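Ilse Coppens
Handling rules for book recordings, a thread

1/ On Tuesday I finished the second version of our handling rules, the ones for people who record tasks with the hand-held gripper. Several of you asked to see them, so I will post the main ones in this thread. English is my third language, please be patient with me.

2/ First, what the rules are for. At Drorkeo we record persons doing ordinary jobs with the gripper in the hand, and later a robot arm learns from it. If the person is careless, the arm will learn careless. So the rules are written for the person.

3/ Rule one: grip a hardcover on the boards, never on the top of the spine. Many of us pull a book from the shelf with one finger at the top edge. The cloth tears there first. Push the two neighbours back a little and take the book by the middle.

4/ Rule two: close slowly and stop at contact. The first version said "firm grip". Everybody has his own idea of firm, and Esben's idea left a dent in a dictionary. Now it says: stop when the book does not slide any more.

5/ Rule three: turn a book by max 90 degrees in one movement, then pause. A quick turn of the wrist gives blurred pictures, and the heavy ones start to swing.

6/ Rule four: check the pads before each session. Dust, grit, glue from old labels – all of it goes onto the cloth. Wipe with a dry cloth only. We had a discussion about alcohol wipes and I am against, the colour of some bindings comes off.

7/ Rule five: two failed grips on the same book and you put it aside. Do not try a third time with more force. Write the title in the log and go on with the next one. Yes, the failed ones are kept also, with the label "failed". Please do not delete them to make your day look better.

8/ Rule six: before you put the book away, hold it upright with the spine to the camera, so the title can be read. The log and the recording must agree about which book it is.
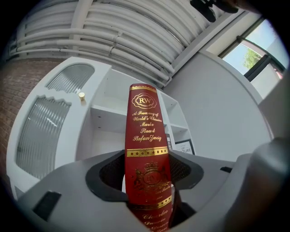
2 min read

9/ For the log we write the title as it stands on the spine, so "A Treasury of World's Classics", and then the names we can read, for example Stefan Zweig and Charles Darwin. With such a series the first line is the same on every volume, so the names are not optional.

10/ Gold lettering has its own line in the rules: no pad on the gold if there is plain cloth to hold. If the ornament goes over the whole spine, you hold the boards and use the lightest grip that works.

11/ Still open: paperbacks. Wuyts wants the same rules for everything, I would prefer a separate page. A soft cover bends before you feel any contact, so rule four... sorry, rule two does not help much there.

12/ Esben Ingvarsson is collecting comments until the end of September. If you work with older bindings, please write to him or reply under this post. I am most curious about dust jackets, we have no rule for them yet.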